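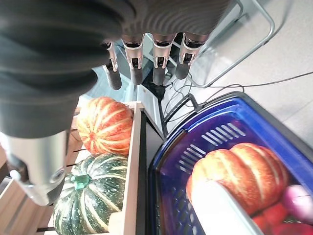
How long does a whole pumpkin keep after you buy it? Most hard-skinned ones will go two or three months in a cool, dry room if the skin has no cuts.

I get asked this every winter, so I'm putting my notes in one place. These are for eating pumpkins, the ribbed and striped kinds that get sold out of wooden crates next to the squash. Carving pumpkins are a different matter and mostly not worth cooking.

Picking one. Press the skin with a thumbnail. If the nail goes in easily, leave it. Turn it over and look at the bottom, where it has been sitting on the slats. A soft spot there will spread within days.

Stem. I want some stem left on. A short one is fine. A hole where the stem used to be is where the rot gets in – cook that one this week or don't buy it.

Color tells you less than people think. A dark green one with pale speckles can be every bit as ripe as an orange one. Some kinds stay green all the way through storage and some turn partly orange on the shelf.

Stripes along the ribs don't tell you anything about sweetness either. I've had very good striped ones and very bland ones from the same crate.

In the shopping basket, put the pumpkin in first and the bread and greens on top. I have flattened a bag of rolls learning this.

Don't carry it by the stem. Analyn Rivera at the Kukura market told me that most of the ones she throws out had a cracked stem from being picked up that way.

Storage at home. Mine go on a shelf in the back hallway, on newspaper, not touching each other. I turn them every couple of weeks and check the bottoms. Don't keep a whole one in the fridge for long, it's too damp in there.

Once it's cut the clock changes. Scoop the seeds, wrap the piece tight, and use it inside a week. I've pushed it to 7 days and the edges were slimy, so four or five is better.

Cutting. Big heavy knife, damp towel under the board. Slice a little off the bottom so it sits flat. Cut down between the ribs and not across them. If it fights you, put the whole thing in a 350 oven for 12 minutes and let it cool enough to handle.

For soup I roast the halves cut side down until a fork goes through, then scrape out the flesh. I don't peel raw pumpkin anymore unless it's for curry.

Janelle Manalastas asked about freezing. Yes, cooked and mashed, in 2 cup bags pressed flat. Raw chunks freeze too but they go watery, so keep those for soup.

I use a tape label with the month on it. The bag at the bottom of my freezer says February and I no longer know which February.

Seeds: rinse, dry overnight on a plate, then oil and salt and a low oven. The fat white ones are the best. Thin flat ones are mostly shell and I compost them.

Forgot one. If the skin gets a bit of dusty mold near the stem but the flesh under it is hard, wipe it off with a little vinegar and cook that pumpkin next. If it's soft underneath, throw it out.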